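# Clearing the Sink

The Pelness course gives its students one kitchen task and a full term to finish it 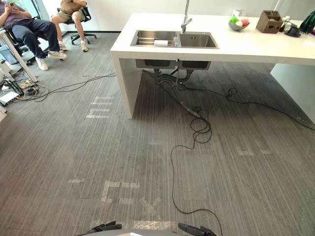
Why would an engineering course spend a whole term on a kitchen sink? Dishes combine most of the problems that a student robot handles badly: thin rims, shiny metal, hard surfaces close to the fingers, and objects that rest against each other. One task of this kind fills fourteen weeks without padding.

The course at the Pelness Institute is listed as Applied Manipulation. Students work in teams of three. Each team gets the same two-armed robot on a shared schedule, the same kitchen island, and the same written task: take the named items from the left basin, set them on the counter, and do the same with the items in a bowl. The wording has not changed since the first year. The objects do change, and the list is posted on the Wednesday before each trial.

Most teams start with the fruit. Apples are a forgiving target. They have no handle, no preferred grasp direction, and enough friction that a poor grip often holds. A first-year controller can close on one with a position command and a current limit. The trouble comes with the release. A round object placed with any sideways speed will roll, and the course scores an item only if it stays within its marked area after the gripper has backed away.

The dish rack is harder. Wire gives a depth sensor very little to work with, and a brushed steel basin behind it returns glare instead of clean points. Teams that rely on depth alone tend to see a rack with large holes in it, or no rack. One group this year stopped trying to sense the wires at all. They measured the rack by hand, entered its size as a fixed model, and used the camera only to find its position. The instructors allowed it, with a note in the margin that the method would fail the day somebody bought a different rack.

Clear plastic is the other standing complaint. A small bottle close to the basin divider leaves one finger with almost no room, and its outline shifts with whatever is behind it. The usual student fix is to approach slowly from above, push down until the motor current rises, lift slightly, and close. It is slow, but it works with sensors the course can afford.

## Demonstrations and code

Until two years ago, all the motion was scripted. The course now splits the work. Half of each team's grade comes from a hand-written controller, and half from a learned policy trained on demonstrations that the students record themselves by driving the arms.

Recording takes up most of the lab hours. The target is 460 demonstrations per team, a figure set by the timetable. Operators learn quickly that their own habits end up in the data. If the driver pauses over the basin before each grasp, the trained policy pauses too. Teams now write a one-page protocol before recording, covering start pose, order of items, and what to do after a dropped object. The team called Rultow keeps its failed grasps and labels them. The team called Sivex deletes them. Their scores at midterm were close enough that neither changed its approach.

The software underneath is a shared package named Tkachuk, maintained by former students. It handles timing, logging, and the emergency stop. Teams may read it but may not edit it, a rule that dates from the term when three groups each patched the clock in a different way and their recordings could not be compared.

## Scoring

A trial lasts ten minutes. An item placed correctly earns 2 points. A dropped item earns nothing but can be retried if the arm can reach it. Contact with the faucet ends the run. Teams ask about this rule every year, and the answer is in the handout: the faucet is tall, it stands behind the basins, and a planner that cannot avoid it is not ready for the rest of the counter.

The budget for consumables is $2000 a year, and finger pads take the largest share. Pads wear unevenly, and a policy recorded on new pads loses grip on old ones. Students are expected to log every pad change next to the data it affects.

The final trial in May adds one object that does not appear on the posted list. Last year it was a ladle. One team picked it up, by the wrong end, and received full points.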